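I own 22 tote bags and I would like the world to stop giving them to me.

I know how this sounds. A free bag! What a hardship! But I went to a weekend craft fair in June and came home with two more, one from a coffee stand and one from a woman selling candles, and I hadn't even bought a candle. They live inside each other now, bag in bag in bag, on a hook by my back door that has started to lean.

My friend Nele Segers thinks I'm being a grouch. She says a canvas bag beats a plastic one and that's the end of it. Well, sure, if you use it 1,000 times. I use the same one every Tuesday for groceries (it's from Sokden, the hardware place, and the straps are just the right length) and the others sit there like guests waiting for coffee.

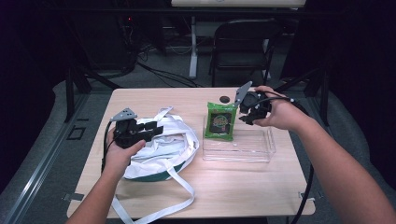 White canvas tote on a wooden table.

What bugs me is that the bag has turned into a business card. Somebody wants their name out there, so they print it on cloth and call it a gift, and then it's my job to store it. I'd take a pencil. I'd take a cookie, gladly. At least a cookie leaves the house on its own.

And you can't get rid of them! The thrift store on my street quit accepting them last winter. I tried leaving seven in the break room at work with a note that said "please take" — by the afternoon there were more in the pile than I'd started with.

So my small request to shops, banks, dentists and book clubs is to ask first. Just say, "Would you like a bag?" and let me say no thanks. I'll carry my candle home in my hand, if I ever buy one.

Contact | Copyright Maham Memon | Back to top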